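Learning a language from word lists, month eight

I started on Indonesian in November with a second-hand grammar, a cheap notebook and no plan. By the end of the first fortnight I had a plan, and it was word lists. This post is about how that has gone, as a couple of people asked after the last one.

The lists come from a deck on Skidden, a flashcard program I have used on and off for years. The full deck has 3,354 words in it, sorted by how common they are. As of this morning, 2nd July, I have 1,411 of them marked as known. "Known" means I got the card right three times running with at least a week between goes. It doesn't mean I can produce the word when someone is standing in front of me waiting for it.

The first few hundred went in quickly. A lot of Indonesian vocabulary came from Dutch, Portuguese, Arabic and Sanskrit, and a fair bit of it looks familiar to an English reader. Polisi is police, taksi is taxi, and gratis means free of charge. Kantor, an office, is easy if you have any Dutch. Sepatu, a shoe, is from Portuguese, and so is jendela, a window. I got a false sense of progress out of these. Once they ran out I was left with the ordinary words a person uses all day, and those had nothing for me to hang them on.

The prefixes were the next problem. Tulis is the root for write, and from it you get menulis (to write), penulis (a writer) and tulisan (a piece of writing). The t drops off after the prefix, so if you meet menulis on the page and look under m you may or may not find it, depending on your dictionary. Mine goes by root. I spent most of the winter looking in the wrong place. Pukul, to hit, turns into memukul, and sapu, a broom, gives you menyapu, to sweep. I wrote the sound changes on a card and kept it in the dictionary as a bookmark, and after a month or so I stopped needing it.
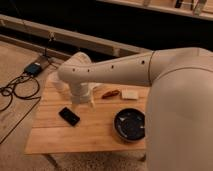

How many new words a day is sensible? Sixteen was too many for me and five has turned out to be right, given that the old cards keep coming back as well.

At sixteen a day I was fine for nine days. Then the reviews piled up and I was spending most of an evening clearing them, getting half wrong, and learning nothing new. I dropped to five and the pile went down over a few weeks. I have missed days since then and it hasn't mattered much.

Lama Abu Hammour, who taught me Arabic at evening class a long time ago, wrote to say that I should be learning sentences and leaving single words alone. She has always thought this. I tried it for a month with a set of sentences from Grenura, a small reader with short dialogues about buying fruit and missing buses. I did remember the sentences. What I couldn't do was pull a word out of one and use it in another. I now do both: the word goes on the front of the card and a short sentence goes on the back, with the word in it. Making the cards takes longer.

A note on the little words, which the deck treats badly. There are two words for "not". Tidak goes with verbs and adjectives, and bukan goes with nouns. The deck gave both as "no, not" and left it there, so I got them muddled for weeks. The same goes for kami and kita, which both mean "we". Kita includes the person you are talking to and kami leaves them out. I have edited those four cards by hand. If you use the same deck I would do that before you start.

Kai-wen Tsao, who I swap messages with most weeks, is doing Italian at the same time and is a long way ahead of me. We compared notes and the difference seems to be listening. Kai-wen has the radio on at breakfast. I had done hardly any listening before May and it showed. Spoken Indonesian drops a great deal of what is in my grammar book. Tidak becomes nggak, sudah becomes udah, and the prefixes I spent the winter on are often left off altogether. I have begun keeping a separate page for the spoken forms.

For the rest of the summer I am leaving the deck at five a day and adding a quarter of an hour of listening, probably in the car. The grammar book has two chapters left, on the passive and on letter writing. I will do the passive. I may skip the letters.

If anyone knows of a decent Indonesian dictionary that lists the prefixed forms as well as the roots, please leave the title in the comments. A paper one, if possible.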